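Events > Member Sessions > Speaker Notes

Speaker Notes: Keeping a Technician Certification Current
Prepared by Malathi Salian, Education Office
Delivered 15th December

Opening

Good morning, and thank you for attending. My subject is the renewal of individual technician certificates for those who install and service commercial and residential door systems. I will not be covering first-time certification. Caroline Kombo will address that in the session after the break, and questions about entry requirements should be held for her.

Please have the renewal packet in front of you. Members who did not pick one up at registration may take one from the table by the side entrance.

Why renewal has changed

Until April, a technician could renew by sending in a signed statement from an employer. The statement confirmed that the technician was still working in the trade and had no unresolved complaints. It did not ask what kind of work the person had been doing. A technician certified on sectional doors might have spent the whole period on gate operators and would still have renewed without difficulty.

The board reviewed this practice and found that it no longer served dealers or their customers. The revised rules ask for three things: a work record, continuing education, and a short practical check. Each is described in the packet. I will take them in order.

[Pause. Confirm that everyone has the packet open to the first section.]

The work record

The work record lists jobs by type. It does not need customer names, and we ask that you leave street addresses out. What we need is the category of door or operator, the nature of the work, and the month in which it was completed. Service calls count. Warranty visits count when a repair or adjustment was made. A visit made only to give an estimate does not count.

Many firms already hold this information in their scheduling software. Members using Plustier can export a job list and attach it as it stands. Members using Naidu will need to remove the pricing column first. We have asked the office to return any record that shows customer pricing, and several were returned this fall for that reason.

A supervisor must sign the record. Where the technician is also the owner, a supplier or another certified technician may sign. A family member employed by the same firm may not.

Continuing education

Each technician must complete 30 hours of approved study during the certificate period. At least two of those hours must deal with spring tension, stored energy, or entrapment protection. The remainder may be drawn from any approved subject, including fire door drop testing, high-cycle hardware, photo-eye alignment, and written communication with customers.

Manufacturer training may be counted if the course was approved before it was held. Please read that sentence in the packet carefully. We receive a steady number of requests to approve courses after the fact, and the rules do not permit it. If your supplier offers a course that you think should be on the list, ask the supplier to write to the Education Office before enrollment opens.

Hours cannot be carried forward. A technician who completes more than the required number should be commended, but the extra hours will not be applied to the next period.

[If asked about online study: yes, it is accepted, provided the course ends with a graded test.]

The practical check

The practical check is held at the regional training room or at an approved member site. The technician is asked to inspect a door assembly, write down any faults, and state the order in which they should be corrected. No repair is carried out. The examiner will not comment during the check, and candidates should not read anything into that. 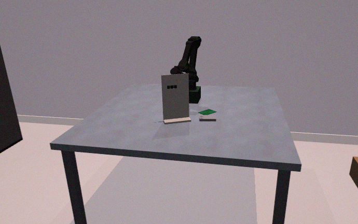 Upright panel and robotic arm on a tabletop, simulated view.

Candidates may bring their own hand tools, tape measure, and level. Safety glasses are required for the full length of the check. Manufacturer manuals may be consulted. Phones must be switched off and left with the examiner.

A candidate who does not pass may try again after a waiting period. There is no limit on the number of attempts, but the certificate will lapse if the check has not been passed by its expiration date. A lapsed certificate may not be shown on vehicles, invoices, or websites.

Where matters stand

As of this session, 1,025 technicians hold a current certificate. Of the renewal files received under the revised rules, 66 are waiting for a missing item. In most of these the supervisor's signature is absent. I would ask dealers to check with their staff when they return to the office.

The Salloveck training room will offer additional dates for the practical check. The Drostudano site remains open to members by appointment. Bookings for both are made through the Education Office and should not be arranged directly with the examiners.

Questions

[Allow time for questions. Refer individual file inquiries to the registration desk.]

Fees are listed on the last page of the packet. Employers may pay for several technicians on a single invoice, provided that each certificate number is shown.

Related Items

Work Record Form and Instructions
Approved Courses by Subject
First-Time Certification: Notes by Caroline Kombo
Practical Check: What to Bring
Use of the Certification Mark on Vehicles and Invoices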